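Lellusia Gripper Comparison, Bin Set
README

Welcome, and thank you for downloading this! The set came out of a long December of trying grippers against one another on the same arm, over the same gray bin, and I'm very glad that somebody besides me will get some use out of it.

There are 1734 grasp attempts in the set, split between 2 grippers: the Kolář, with its jointed metal fingers, and the older Drondon, with its soft pads. Each attempt has its own folder with the camera stills, the joint log and a short text file of my notes (some of them rather chatty, please forgive me).

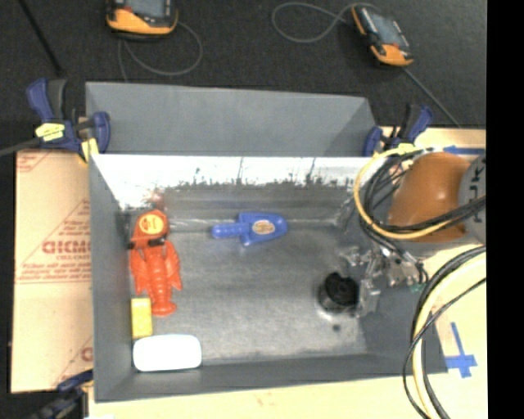
Tudur Pumphrey
Maintainer, Lellusia bench tests

The objects are toys and small household things, and I picked them for being awkward in different ways. The red lobster has claws and a ribbed body, so a finger can land in all sorts of places, while the blue shovel lies flat and gives you hardly any height to grab. The black cup went in beside them because I wanted something with a rim.

If you're starting fresh, I'd begin with the cup folders, which are the easiest to read, and save the lobster for when you've got a cup of coffee handy.

Scores come from Grader, our little script in the tools folder. It gives every attempt a number from 0 to 95, and anything under 17 is filed as a miss. Please don't compare scores across objects, only across grippers on the same object!

Known problems: glare on the back wall of the bin fools the depth camera now and then, and the Drondon joint logs are missing their first few rows.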